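December 7, 2023
Dexter Haddad

Gripper Comparison on a Two-Armed Platform: Notes for Session 4

These notes cover the second half of the bench work begun in November. Bring the results sheet from Session 3, as the payload figures are not repeated.

1. Purpose

The session compares two finger sets, Litov and Borkik, on the same arms and with the same controller settings. Only the fingers change between runs. The bracket, wrist and cable routing stay as fitted, so that a difference in the results can be put down to the fingers.

2. Definitions

Grasp: the fingers are closed on the object and the commanded force has been reached.

Hold: the object stays in the fingers for 10 seconds after leaving the table, with the arm stationary.

Slip: any movement of the object relative to the fingers that is visible in the wrist recording. Rotation counts as slip. A plate that swings under its own weight but does not fall is recorded as "slip, held".

Failed approach: the fingers touch the table or another object before closing. Record these separately. They say more about the path than about the gripper.

3. Controller settings

Both finger sets run on the Mandagi controller at a closing force limit of 26 N. The object mass must not exceed 800 g. Joint speed is held at 60 per cent of the rated value during the approach and is not altered between objects. Last year's group raised the speed half way through the plate trials, and their two sets of figures could not be compared.

Zero the force reading with the fingers open and clear of the table. Repeat this after every change of fingers.

4. Thin rigid objects

Plates are the hardest item in the set. A plate lying flat offers very little edge to grip, and the fingers must reach the rim without pressing on the table. Two approaches are in use:

(a) Rim grasp. One finger goes above the rim and one below, and the arm lifts before it tilts. This needs clearance under the rim.

(b) Two-arm grasp. One arm raises the near edge and the other closes on it. It is slower and depends on the calibration between the arms.

Once the plate is off the table, its weight acts at a distance from the fingers and produces a turning moment. For a plate of mass m whose centre lies a distance d from the contact, the moment is greatest when the plate is level (mgd) and falls as the plate is tilted towards the vertical. Holding the plate nearly on edge therefore asks less of the finger pads. It also hides whatever lies behind the plate from the head camera -- a point to remember when planning the next grasp. 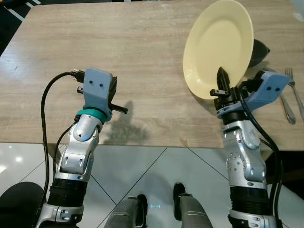 Fig. 4.1. Right gripper holding an oval plate tilted nearly on edge, head camera view. The bowl behind is partly hidden.

5. Recording

For each run, note the finger set, object, approach (a or b), outcome and any failed approach. Syafiqah Liem keeps the master sheet. Send corrections to her and leave earlier entries as they are.

6. Reading

Bosman, H., "Contact moments in parallel fingers", course reader, part 2.

Related items
Session 3: Payload and finger wear
Session 5: Wrist and head cameras compared (P. Gunawan)
Lab sheet: Changing fingers on the Jeltum arm
Past projects: I. Sopacua, Cutlery sorting with two arms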